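Technical Officer, Handling Cell Maintenance

Position number: 1757
Location: Doscombe campus, Room 248
Engagement: Fixed term, two years, full time
Reports to: Yuxi Zhong, Laboratory Manager

The Sketholm Centre for Manipulation Research invites applications from suitably qualified technicians to take responsibility for the daily set-up, maintenance and repair of its soft-packaging handling cell, known within the Centre as the Brerkik cell.

About the cell

The Brerkik cell is a single workstation at which operators use hand-held grippers to open, pinch, fold and move flexible packaging. Most sessions involve clear plastic bags, with or without contents, and the recordings support the Centre's research into the automated handling of thin film. The grippers are used for long periods each day and are handled by people of differing strength and experience. Wear is therefore uneven, and the fingers, pivots and cables require regular attention.

The cell has until now been maintained by research staff between sessions. With the start of the Lui project in October, the number of sessions will increase and the Centre has established a dedicated position for this work.

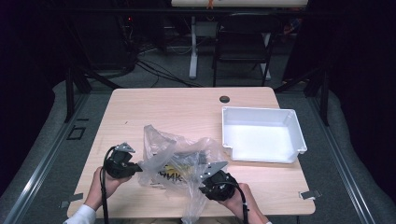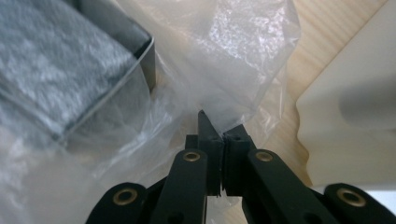
Thin film is an unforgiving material for a gripper. A finger that is slightly out of line with its opposite number may hold a box or a bottle perfectly well and still let a single layer of plastic slide through. Much of the successful applicant's time will be spent finding and correcting faults of this size.

Duties

The Technical Officer will:

Prepare the cell before the first session at 8:30 am, including wiping down the table, checking finger alignment on each gripper and confirming that every unit opens and closes through its full travel.

Inspect gripper cables and connectors daily for kinks, cuts and loose strain relief, and replace them as required.

Dismantle, clean and reassemble each gripper after every 900 hours of use, or earlier where play is found in the linkage.

Replace worn fingers, bushings and fasteners, and check the result against a sample of film before returning the unit to service.

Keep the maintenance log up to date – entries are to be made on the day of the work and must identify the unit, the fault, the part fitted and the person who signed it off.

Maintain the stock of spare parts and test bags, and raise purchase requests in good time.

Show new operators how to hold, set down and store the grippers, and how to report a fault.

The position does not include the analysis of recordings. The Technical Officer is expected to withdraw a unit from use when its condition is in doubt, and will have the authority to do so without reference to the session leader.

Selection criteria

Essential

A certificate or diploma in mechatronics, instrumentation, mechanical fitting or a related trade, or equivalent experience.

Demonstrated skill in the assembly and adjustment of small mechanisms.

Competence in soldering, crimping and basic electrical fault finding.

Clear written English, including the ability to keep orderly service records.

Desirable

Experience with packaging machinery or the handling of flexible materials.

Familiarity with 3D printing and the finishing of printed parts.

Experience in a teaching or research laboratory.

Conditions

Ordinary hours are 8:00 am to 4:00 pm, Monday to Friday. Occasional evening work may be needed when a repair has to be completed before the next morning's sessions, and time off in lieu is provided. The work is carried out both standing and seated and involves fine manual tasks for extended periods. The Centre will discuss reasonable adjustments with any applicant who requests them.

How to apply

Applications should include a résumé, a statement of no more than 2 pages addressing the essential criteria, and the names of two referees. Applicants are also asked to describe, in a paragraph or two, one repair they have carried out on a small mechanism – what the fault was, how it was located and how the repair was checked.

Shortlisted applicants will attend an interview and a bench exercise of one hour at Doscombe. Tools will be supplied.

Enquiries about the duties of the position may be directed to Joni Vuorinen, Senior Research Engineer. Questions about the application process should be sent to the Centre's recruitment office, quoting the position number.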